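Brilden Stories
Print this page | E-mail this story

The Bedsheet Team

I joined the robotics club for the snacks, and I want that on the record before anybody hears the rest from my brother.

There were three of us left by the end of September. Me, Cunura (that's her last name, but she'd been answering to it since fourth grade), and Nnamdi Aliyu, who had transferred in from a school with an actual machine shop and was still grieving. Everybody else had gone over to the drone people, because the drone people got jackets.

So the three of us stood in front of the sign-up sheet for the Trarnosberg Open and looked at what was left. Maze was full. Sorting was full. Stacking was full with a waiting list! At the very bottom, with a big empty space next to it, was Laundry.

"How hard can it be?" I said.

Cunura wrote our names down before I'd finished the sentence. I've thought about that pen a lot.

The rules fit on half a page. One cloth, dumped on a table in a heap. One robot. You had 420 seconds to get it folded into something the judges would agree was a rectangle, and you couldn't touch anything after the buzzer. The maximum score was 60, and the best anyone had ever done was a team from Adugna that got most of the way there and then dropped it on the floor. People still talked about them like they'd been to the moon.

We practiced in room 212, which used to be the sewing room and still had a poster about bobbins. I brought a flat sheet from home. It was my mother's good one, the creamy kind she saved for company, and I told myself she'd never need it before Thanksgiving.

I had figured cloth would be easy because cloth is soft. I don't know why my brain thought that. A block sits there and stays a block. You pick it up by the side and the other side comes along with it, like a polite person. A sheet has no sides! You grab what you think is a corner and it's a fold pretending to be a corner, and while you're lifting that, the real corner has slid off the table and is hanging down by the trash can.

Nnamdi called it "the animal." He'd come in, drop his backpack, and say, "How's the animal?" and Cunura would say, "Winning," and we'd get started.

The first couple of weeks we just pinched and lifted. Pinch, lift, look, put it down, write down what went wrong. Cunura kept the notebook and she had a code for everything. B was for bunched. T was for twisted. There was one that was a little drawing of a ghost, which meant the sheet had gone straight up over the gripper and draped itself there, and we got so many ghosts that she started giving them hats.
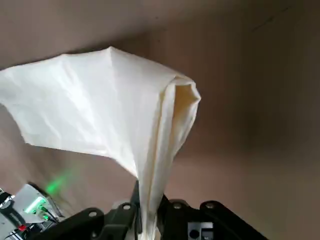 Then came the big argument, which was about shaking.

My grandmother shakes. When she takes a sheet off the line she gives it one huge snap, like she's mad at it, and it comes out flat. I said we should do that. Nnamdi said you can't just tell a motor to be somebody's grandmother. I said why not, and he opened his mouth and then shut it and went and sat under the bobbin poster for a while.

"It's a wrist thing," he said when he came back. "She's fast going up and then she stops dead, right?"

"I guess? I never timed her."

"Can you time her?"

So I spent a whole afternoon in my grandmother's yard with my phone propped on a bucket, asking her to shake out pillowcases. She wanted to know if this was for a grade. I said sort of. She put on lipstick and did eleven of them, and on the last one she looked straight at the phone and said, "And then you iron it, which none of you do."

We watched that video so many times that I could do her voice in my sleep. Nnamdi drew the path of her hand on the whiteboard, up and up and then a hard little hook at the top, and Cunura typed it in piece by piece with her tongue sticking out. The first try threw the sheet over the back of the table. The second try wound it up like a barber pole. Some time after six, with the janitor's cart squeaking past for the second time, we ran it again with the stop moved a tiny bit later.

It snapped. I mean it made the noise! The exact noise, her noise, and then the sheet floated down over the table and lay there, mostly flat, with one long wrinkle running through it.

None of us said anything. Cunura picked up her pencil, and I could see her looking for the right letter and not having one.

"What do I put?" she said.

"Put a G," said Nnamdi.

"For good?"

"For grandmother."

We still couldn't fold it, you understand. Lying flat was only the first part, and the folding was a whole other mess that I'm not going to get into — it involved masking tape, and a fight about whether a trapezoid is morally a rectangle. At Trarnosberg we scored 2. The judge was very nice about it. She said it was the best shake she'd seen, and did we know there weren't any points for the shake?

We knew. We asked her if she wanted to see it again anyway, and she looked over at the clock, and the stacking kids had started wandering in from next door with their sandwiches, and she said sure, go ahead.

I called my grandmother from the bus. She asked if we had won. I told her about the noise, and she made me hold the phone up to Cunura's so she could hear the video, and then she asked whose sheet that was.

Contact us | © Brilden Stories. All rights reserved. | Back to top

This site uses cookies to remember your reading preferences. By continuing to browse, you agree to our use of cookies. Accept | Learn more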